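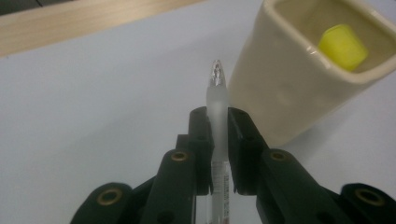 Tronora: second progress report to the Rardale Equipment Fund

Period covered: October to January
Award: £3,000
Spent to date: £788
Decision needed from Rardale: approval to move the remaining money between budget lines, and a view on the follow-on request at the end of this report

1. Where the work stands

The bench is set up and in daily use. Tasks are done by hand with a pair of hand-held grippers, one for each hand, and the recordings from these sessions will be used to train the arm when we have one. We said in the first report that we would put off choosing an arm until we knew what it had to pick up, and that is still the plan.

The tasks are small-object handling: gripping a slim labelled tube and keeping it upright, putting small items into a cup and taking them out again, and passing an item from one side to the other. We have 39 tasks on the list. The simple ones are recorded. The two-handed ones are slower going and will take up most of February.

Two points from the sessions affect what we buy. Narrow round objects need the finger pads to meet squarely, and a small error in the mounting is enough to make a tube turn in the grip. Also, a good part of the list can't be done sensibly with one hand, so a single arm would cover less of it than we assumed when we applied.

2. Spending so far

The £788 went on bench fittings, cabling, a second set of mounting plates and consumables. Paper for the table top comes under consumables and has cost very little. The grippers themselves were bought from Skuder before the award began and are not charged to it.

We have not touched the line for storage drives. The department lent us drives in November and has agreed that we can keep them until the summer.

The line for replacement parts is the one we got wrong. We had put down a single spare set of fingers for the whole project. Plastic fingers pick up scuffs along the corners, and the inner edges get nicked where they knock against the table or against each other.

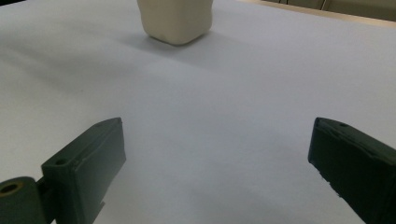

3. Changes we would like to make

We ask Rardale to agree to the following. None of them alters the total.

Move the storage money to replacement parts. This would pay for spare fingers and pads for both hands, with fixings, bought in one order from Skuder to save on carriage.

Drop the lighting kit. The room lights have been good enough and we have not missed it.

Add a second, taller cup and a set of tubes in different widths to the test objects. The present objects are all much the same size, and any supplier's demonstration done with them alone would flatter the equipment.

4. Choosing the arm

We have one written quotation, from Russo, and are waiting for a second from Skuder. The Russo price includes delivery and a day of set-up but leaves out the stand, the safety stop and the adaptor plate for our fingers. We have asked for these to be priced separately. Until that comes back the two offers can't be compared fairly, and we would sooner not give a figure here that we may have to correct.

We had planned to buy one arm outright. We are now looking at hiring a pair for a shorter time, and buying afterwards if the results justify it. Hire costs more per month, but it would let us try the two-handed tasks properly before a large sum is committed. Russo will hire. Skuder has not said.

Space has to be settled first. The table stands between two metal rails, with cables running down to the floor behind it, and anyone working the grippers needs the whole of the front edge.

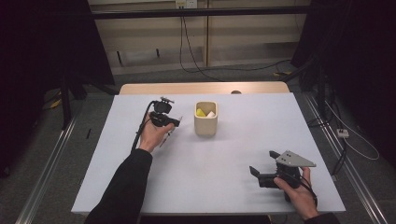
An arm on its own stand would take some of that front edge away, and a pair would take nearly all of it. The options are to fix the arms to the rails, which needs a check on the load they can bear, or to put up a second bench. The second bench is the dearer option but would let recording carry on while the arms are being set up. The floor sockets and extension leads would need sorting out in either case, and we have asked for that to be priced by the estates office.

5. Next quarter

Finish the two-handed recordings.
Place the spare parts order, if the change in section 3 is approved.
Get the load check on the rails done.
Receive the Skuder quotation and the missing Russo items, and send Rardale both on one sheet.

6. Follow-on request

We expect to ask for a further £3,000 in April towards hire and the second bench. The request would be made only once both quotations are in. If Rardale's spring round closes before then, please let us know the date and we will press the suppliers for an earlier reply.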